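About Us

Weden Plaster and Drywall repairs and finishes interior walls and ceilings in houses, apartments, small offices and schools. We patch holes, fix cracks, replace water-stained board, skim-coat rough surfaces and get rooms ready for paint. We work mostly in Kershaw and the towns on the north side of the river.

Who we are

The company started as a two-person repair crew working out of a rented garage on Zitgate Road. At that time most of the work came from landlords who needed a room put back together between tenants. A doorknob had gone through the wall, or a shelf had come down and taken its anchors with it. These were small jobs that larger contractors did not want to schedule, and we took as many as we could fit in.

Homeowners began calling after that, mostly from the older part of Kershaw where the houses still have plaster over wood lath. Plaster takes longer to learn than drywall. We spent several years working under older plasterers in the area before we took on full rooms on our own. Today the work is split fairly evenly between plaster and drywall, and everyone on the crew is trained in both.

We moved from the garage to our present shop on the same road when we ran out of space for materials. The shop has 2,000 square feet of storage and mixing space, plus an office at the front where customers can look at texture samples. It also lets us keep board and compound indoors through the winter.

What we do

Most of our work falls under one of these headings.

Patching. We repair dents, nail pops, anchor holes, doorknob holes and openings left by plumbers and electricians. We do these as single visits when the size of the patch allows it. Larger patches need a second coat and a return trip.

Crack repair. Cracks over doors and windows, along ceiling seams and in the corners of rooms all have different causes, and we look for the cause before we fill anything. A crack that opens again every heating season needs tape and a flexible filler. A crack that keeps getting wider may need a structural engineer, and we will tell you that before you pay us for a repair.

Skim coating. We apply thin coats of compound over walls that are sound but rough. People ask for this after taking down wallpaper, or when they want to get rid of an old sand texture.

Ceilings. We re-fasten sagging board, repair stains after a roof or pipe leak has been fixed, and match existing texture. We do not disturb textured ceilings in older homes until the material has been tested for asbestos by a licensed lab. If the test comes back positive, the removal goes to a licensed abatement firm and we come in afterward.

Plaster restoration. We reattach loose plaster with washers or adhesive, depending on the condition of the lath, and rebuild missing sections in three coats. We also repair plain run moldings. Ornate castings are sent out to a specialty shop.

We do not do exterior stucco, tile setting or new framing. We do prime our own repairs, but we leave finish painting to the customer or the customer's painter. 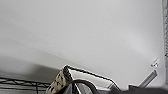 Why does a repaired spot sometimes show through new paint?

Joint compound soaks up paint faster than the painted wall next to it, so the patch can dry with a different sheen even when it is perfectly flat. A coat of primer over the whole repair usually takes care of this. On flat white ceilings, or on a wall that gets strong light from the side, we suggest painting from corner to corner as well.

How we work

Every job starts with a visit. For repairs inside Kershaw the visit is free. Outside town we charge a small trip fee, which comes off the bill if you hire us. We look at the surface, press on it, check it for moisture if there has been a leak, and ask how long the problem has been there. It helps if you can tell us the age of the house and whether any of the walls have been opened before.

You will get a written estimate by email. It lists the surfaces to be repaired, the number of coats, the level of finish and what is left for the painter. If we find something behind the wall that changes the price, we stop and call you.

Our crew starts at 8 in the morning. We ask that furniture be moved to the center of the room or into another room before we arrive. We can move heavy pieces if you let us know when you book. Pictures and curtains should come down, including those on the other side of a wall where we will be fastening board, as the vibration can shake them loose.

Floors are covered from the door of the house to the work area. We hang plastic at doorways and use sanders connected to a vacuum. This catches most of the dust, but some fine dust will still get out, and you should expect to wipe down shelves and window sills afterward. Please turn off forced-air heating or cooling while we are sanding.

Drying time depends on the weather and the thickness of the coat. A regular coat of premixed compound normally needs to sit overnight. Setting compound is faster, and we use it for deep fills. New plaster should be left alone until it is fully cured, and the painter should check it with a meter before starting. We would sooner come back a day late than sand a coat that is still soft underneath.

Materials

We use paper tape on flat seams and inside corners, and mesh tape with setting compound on patches. For outside corners we use metal or vinyl bead depending on what is already in the room. In bathrooms and laundry rooms we install moisture-resistant board. Our lime putty and bagged base-coat plaster come from Skolto, a family-run supply yard we have bought from since our second year.

Offcuts of clean, unpainted board are kept separate and taken to a recycler. Painted or wet board goes to the transfer station.

Schools and offices

We do repair work for several schools and small office buildings in the area. Most of this is done in the evening or during breaks, and summer fills up early. If you manage a building and want work done while it is empty for the summer, please contact us by April. We can provide proof of insurance, background checks for the crew and material safety sheets on request.

For property managers we offer a yearly walk-through. We go through the building with your staff, mark the walls and ceilings that need attention and put them in order of urgency. Managers use the list for budgeting, and there is no requirement to give us the work.

Guarantee

Our repairs are guaranteed for 2 years against cracking, peeling tape and loose fasteners. The guarantee does not cover new leaks, foundation movement or damage from later work by others. Keep your invoice, since the finish level and product names are printed on it and your painter may want them.

Working with us

We hire when the schedule calls for it. Experience with taping or plastering is useful, but we have trained people who came to us with none. Trainees begin with prep, cleanup and first coats, and move on to finish coats when their work is ready for it. Wages are paid during all training. Applicants need to be comfortable on ladders and able to lift a sheet of board with a partner.

Contact

The office on Zitgate Road is open until 4 in the afternoon. You can stop in to look at texture samples without an appointment. For an estimate, use the form on our contact page and attach one or two photos of the problem if you can, taken from a few steps back as well as up close. Our minimum charge for a single visit is listed on the rates page.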